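4. Recording a sighting report

4.1 Before you start

Section 4 covers the entry of a new report in the Dristholm sighting register. You need a registrar account and the witness's signed statement. Reports taken by telephone are entered in the same way, but must be marked "unsigned" at step 3.

Allow one record for each sighting. Two witnesses standing together make one record with two statements. Two witnesses in different towns make two records, which can be linked later (see 4.4).
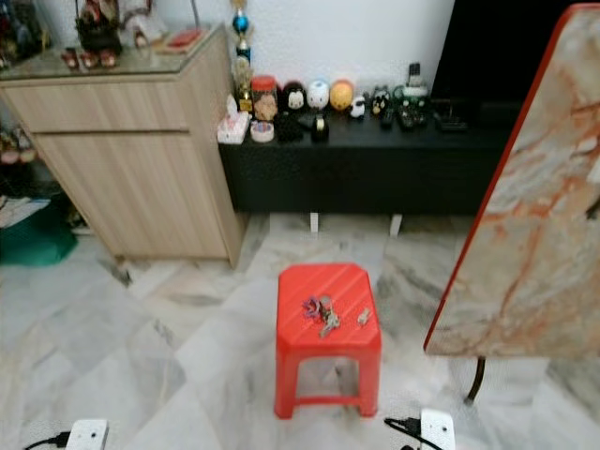
Can a record be opened if the witness does not know the exact time?

Enter the earliest and latest times the witness will accept, and leave the "Exact" box clear. The register sorts the record by the earlier of the two.

4.2 Entering the report

1. Select New record. A reference is given automatically and cannot be changed.
2. Type the place name as the witness gave it, then choose the matching entry from the place list. If there is no match, choose the nearest parish and add a note.
3. Enter the witness's name, or tick Withhold. A withheld name is stored but does not print.
4. Enter the direction of view in degrees from true north. Compass readings must be corrected first.
5. Enter the height above the horizon in degrees. Do not enter a height in metres here — witness estimates of height belong in the statement text.
6. Copy the statement word for word, spelling included.
7. Select Save and hold.

Note: The statement box takes 1,000 characters. Longer statements continue on a second sheet, which opens when the first is full.

Caution: Save and hold does not send the record for checking. Held records are deleted at the end of June each year. 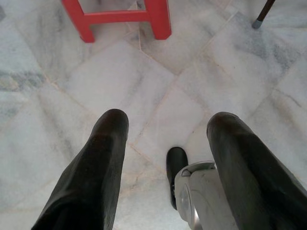

Fig. 4. Floor, close view.

4.3 Checking against known causes

1. Open the held record and select Compare.
2. Tick the lists to be searched: aircraft, balloons, satellites, bright planets, meteors.
3. Set the search margin. The default is 2 degrees, and suits a report with a measured direction. Widen it for a direction given from memory.
4. Read each match in full before accepting it. A match shows only that something was in that part of the sky at the time.
5. Select Accept, Reject or Leave open, and sign with your initials.

The Olircombe test set holds 848 closed records and may be used for practice. Changes made there are not kept.
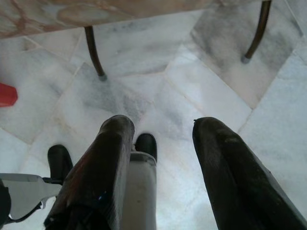 A record left open stays in the checking list until a second registrar has looked at it. The second registrar cannot be the person who entered the statement. Where the two disagree, the record goes to Elsa Blomqvist with both sets of notes attached.

4.4 Linking records

1. Open the older record.
2. Select Link and type the reference of the newer one.
3. Give the grounds for the link: same time, same direction or same description.

Caution: Do not merge linked records. Merging keeps only the older statement and cannot be undone.

Corrections to this section go to Stellan Lindholm. Last changed 19 March 2025.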